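**Falow district wants to move start times again, is anyone else losing it**

**marchhare_mom**

Ok so the agenda packet for the December meeting went up last night and buried on like the second to last page is a "bell schedule adjustment." High school goes 30 minutes earlier. Elementary goes later. No survey, no email home, nothing. I only saw it because I was looking for the lunch price thing.

They already moved it once when my oldest was a freshman. We finally got a sitter schedule that works. Now elementary gets out later, which means my sitter (a high schooler) is free sooner but for less time?? I can't even do the math on what that costs me.

Anyone know if this is a vote or just discussion? The packet doesn't say.

---

**rt9_driver**

It's a first reading. Vote would be the meeting after. That's how they do policy stuff.

And it's about buses. It's always about buses. We're short drivers, have been for 3 years. If you stagger the bells more, one driver can cover a high school run and an elementary run. Right now the two overlap and they're paying office staff to drive.

Not saying I love it. Saying thats the reason.

---

**marchhare_mom**

Then SAY that in the packet. I would be less mad.

---

**oldgym_bleachers**

Was at the work session. They did say it, just not in writing. Transportation person put up a slide, 14 routes doubled up, something about overtime. Board asked maybe two questions and moved on to the Takska contract.

---

**pennywise_not_that_one**

wait what Takska contract

---

**oldgym_bleachers**

Scheduling software. It's what spit out the new bell times. They feed it the routes and it tells you the cheapest arrangement. Which, of course the cheapest arrangement is teenagers standing on a corner in the dark. Software doesnt care about that.

---

**rt9_driver**

Software does what you tell it. Somebody set the earliest pickup. Ask who picked that number.

---

**quadratic_formula_fan**

Teacher here (not in Falow, next district over, Janevski Consolidated). We went the other direction, high school later, and first period is a different planet. Kids awake. Fewer tardies. Sports people were furious for one season and then they adjusted practice and life went on.

Whatever you guys do, get people to the mic on this. Ours only happened since parents filled the room at first reading. By second reading the board has made up its mind, at least ours had.

---

**slabtown_dad**

Gonna be the bad guy. Earlier works for us. My son is in the career tech program, afternoon block over at the Stulterar building, and right now he gets there late every single day because the shuttle can't leave till the regular bell. He misses the setup part. Earlier bell means he gets the full block.

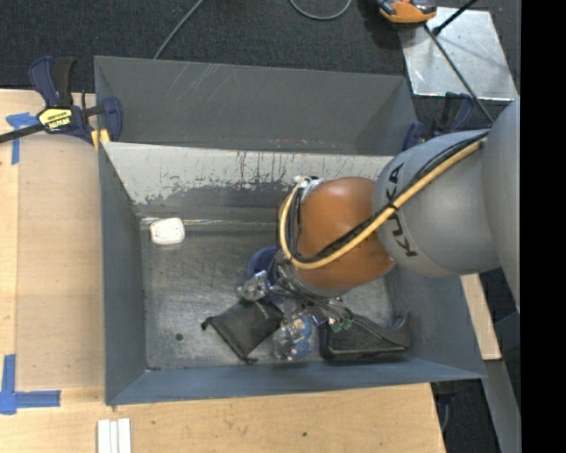

He also works after. So do a lot of those kids. Half an hour at the end of the day is half an hour more pay, and the kids who need that money are not the ones whose parents have time to go yell at a microphone. Just putting that out there.

---

**marchhare_mom**

Ok that's fair about the shuttle. But couldn't they fix the shuttle without moving the whole district? It's one bus.

---

**slabtown_dad**

You'd think. I've asked. Answer was "we'll look at it." That was last spring.

---

**pennywise_not_that_one**

"we'll look at it" should be on the district letterhead

---

**rt9_driver**

One bus is one driver. See my first post.

---

**cornerlot_kath**

I have a kindergartner and a 10th grader so I get it from both ends lol. Later elementary is actual trouble. I leave for work before the new bell. Before-care has a waitlist, I called this morning, 108 kids on it. A hundred and eight! And that's before this even passes. Where do they think everyone's going to go?

---

**oldgym_bleachers**

Did they tell you that number on the phone? If so bring it to the meeting. Didn't come up at all in the work session. Board members will not know it.

---

**cornerlot_kath**

Yeah lady at the desk told me, she was nice about it. I can't make the meeting though, I work evenings that week. Can you send written comments?

---

**quadratic_formula_fan**

Ours you can, has to be in by noon the day of. Check yours. Also ask that it be READ, otherwise it just gets "entered."

---

**rt9_driver**

Same here, noon. There's a form under Board > Public Comment. The link on the home page is broken, go through the menu.

---

**slabtown_dad**

On before-care. I'd be fine with them holding off on elementary and only doing the high school. Is that a thing? Or does it have to be both

---

**rt9_driver**

Has to be both or the doubled routes dont un-double. Well. You could move high school earlier by itself and you'd get most of it, maybe. Depends on how long the far runs are. The north end one is brutal, I've subbed it. Ice on that hill and you're late to everything after.

---

**marchhare_mom**

See this is what I want someone to explain at the meeting. Option A, option B, what each one costs. Instead we get a single paragraph with "adjustment" in it.

---

**hallpass_expired**

Student, junior. nobody asked us either. I have zero period band so earlier bell means I'd be getting up at like 5. Pretty sure they'd just cut zero period and then band is against AP chem and I have to pick. Everybody in band is talking about it.

Can students speak at these or is it adults only

---

**quadratic_formula_fan**

Students can absolutely speak. Sign up early, they usually cap the list. Say the band/AP chem thing exactly how you just said it.

---

**oldgym_bleachers**

3 minutes each, and they do cut you off. Write it out first. Sign-up sheet is by the door, goes out at 5:30.

---

**slabtown_dad**

Zero period I hadn't thought about. Huh. Still for it overall but yeah, somebody should ask.

---

**pennywise_not_that_one**

I don't have kids in school anymore, I just pay the taxes, and I'd like to know what the software costs vs. what it saves. Has anybody got the contract?

---

**oldgym_bleachers**

Not posted. Only the summary. You'd have to do a records request, district office has the form at the front counter. Took me a few weeks last time, for the gym floor bids.

---

**pennywise_not_that_one**

fine. I'll do it. retired, what else am I doing

---

**marchhare_mom**

Update, I called the board office. Confirmed first reading, no vote this time. Public comment is BEFORE the item, so if you show up late you miss your shot. She also said they've had four calls on it total. Four. So please call even if you can't come, and even if you're for it (looking at you slabtown).

---

**slabtown_dad**

Calling at lunch. Gonna ask about the shuttle again while I'm at it.

---

**cornerlot_kath**

Sent mine in thru the form. It has a character limit btw, it ate my last paragraph, so keep it short.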